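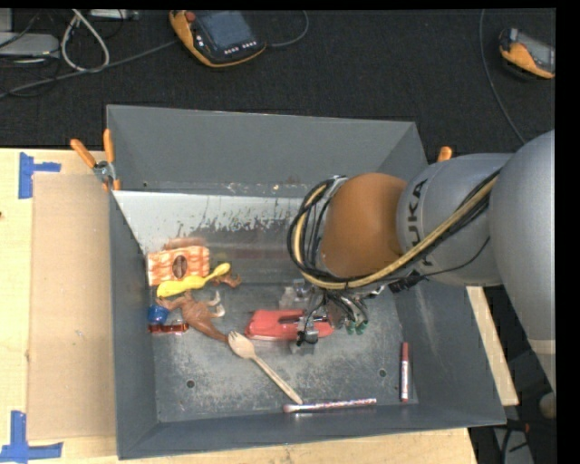 Häufige Fragen zur Untermiete, zum Zwischenmieter und zum ganzen Rest

Lesezeit: 6 Minuten

Seit wir unsere Wohnung in Motitz zum ersten Mal zwischenvermietet und darüber geschrieben haben, kommen Zuschriften. Die meisten enthalten dieselben Fragen, manche enthalten Vorwürfe, eine enthielt ein Rezept für Kürbissuppe. Die Fragen sind hier gesammelt. Rechtsberatung ist das keine, dafür gibt es Mietervereine und Leute mit Robe.

Muss ich meinen Vermieter wirklich fragen?

Ja. Auch wenn er in Itcombe wohnt und sich zuletzt gemeldet hat, als die Klingelschilder vereinheitlicht wurden. Wer die ganze Wohnung oder ein Zimmer zum selbständigen Gebrauch weitergibt, braucht die Erlaubnis, am besten schriftlich. Ein gebrummtes »Von mir aus« im Treppenhaus zählt moralisch viel und vor Gericht wenig.

Meine Schwester zieht für zwei Monate ein. Ist das auch Untermiete?

Besuch ist Besuch, solange er sich wie Besuch benimmt. Zwei Monate mit eigenem Namen am Briefkasten und einer neuen Waschmaschine sind ein Grenzfall. Schreiben Sie dem Vermieter eine freundliche Mail, das kostet weniger Nerven als die Nachbarin, die es ihm sonst erzählt.

Was darf ich verlangen?

Ihre Miete, die Nebenkosten und einen maßvollen Zuschlag für Möbel, sofern man sie so nennen kann. Der Sessel, auf dem seit Jahren nur Wäsche sitzt, rechtfertigt keinen Designaufschlag. Wir haben damals exakt das genommen, was wir selbst zahlten, und uns dabei sehr anständig gefühlt, bis die Stromabrechnung kam. Seither steht im Vertrag, wer Strom bezahlt und nach welchem Zählerstand.

Brauche ich einen schriftlichen Vertrag, wenn wir uns doch gut verstehen?

Gerade dann. Man versteht sich am Anfang immer gut. Hinein gehören Anfang und Ende der Mietzeit, der Grund für die Befristung, die Höhe der Miete, die Kaution und eine Liste dessen, was in der Wohnung steht. Wer mag, vermerkt auch die Blumen. Unsere hießen im Vertrag »lebendes Inventar« und waren es bei der Rückkehr nicht mehr durchgängig.

Wie ausführlich muss das Übergabeprotokoll sein?

Ausführlicher, als Ihnen lieb ist. Jeder Kratzer, jede Delle, jeder Fleck, mit Zimmer und Datum. Man lernt seine Wohnung dabei von einer Seite kennen, die man acht Jahre lang erfolgreich übersehen hat. Der Riss in der Badezimmerfliese, den wir dem Zwischenmieter anlasten wollten, war auf einem alten Geburtstagsfoto bereits gut zu erkennen. Wir haben uns entschuldigt und das Foto umgehängt.

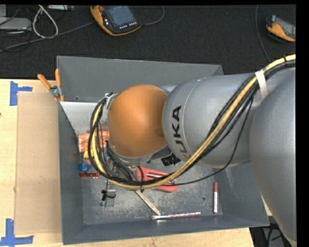
Was mache ich mit meinen Sachen?

Einen Schrank leeren, mindestens. Niemand wohnt gern zwischen fremden Pullovern. Persönliches, Wertvolles und Peinliches kommt in Kisten und zu Freunden oder in den Keller, Steuerunterlagen bitte nicht in den feuchten Teil. Küchengeräte können bleiben, sofern Sie den Gedanken aushalten, dass jemand anderes die gute Pfanne in die Spülmaschine stellt. Wenn nicht, nehmen Sie die Pfanne mit.

Wie finde ich jemanden, der nicht spinnt?

Wir hatten gute Erfahrungen mit dem Aushang bei der Volkshochschule und gemischte mit dem Portal Stavus, auf dem wir nach der Anzeige sehr schnell sehr viele Nachrichten hatten. »Noch da?« war die häufigste. Laden Sie höchstens eine Handvoll Leute ein, stellen Sie allen dieselben Fragen, und achten Sie darauf, ob jemand von sich aus nach dem Müllplan fragt. Diese Person nehmen Sie.

Wie hoch darf die Kaution sein?

Bei Wohnraum sind es höchstens drei Monatsmieten ohne Nebenkosten, und sie muss getrennt von Ihrem Vermögen liegen. Das Honigglas im Küchenschrank erfüllt diese Bedingung nur scheinbar.

Mein Zwischenmieter will nicht ausziehen. Was nun?

Ruhe bewahren, schriftlich an das vereinbarte Ende erinnern und sich rechtzeitig beraten lassen. Das Schloss auszutauschen ist verboten, auch wenn der Onkel mit dem Bohrer schon im Auto sitzt. Wir wissen von einem Fall aus der Tanabe-Siedlung, in dem man sich am Ende auf sechs weitere Wochen und eine übernommene Transporterrechnung geeinigt hat. Schön war das nicht, billiger als ein Prozess schon.

Wer haftet, wenn etwas kaputtgeht?

Gegenüber Ihrem Vermieter: Sie. Er hat den Vertrag mit Ihnen und darf sich darüber freuen. Sie wiederum können sich an den Untermieter halten, der hoffentlich eine Haftpflichtversicherung hat, die Mietsachschäden einschließt. Lassen Sie sich den Nachweis vor der Schlüsselübergabe zeigen.

Muss sich der Untermieter anmelden?

Wenn er wirklich dort einzieht, in der Regel ja, und Sie stellen ihm die Wohnungsgeberbestätigung aus. Bei kurzen Aufenthalten gibt es Ausnahmen, nach denen man das Bürgeramt fragen kann. Einen Termin bekommen Sie im Oktober.

Und der Rundfunkbeitrag?

Einer pro Wohnung. Wer von beiden ihn zahlt, regeln Sie unter sich, am besten vor dem ersten Brief.

Stand: 10. Januar 2019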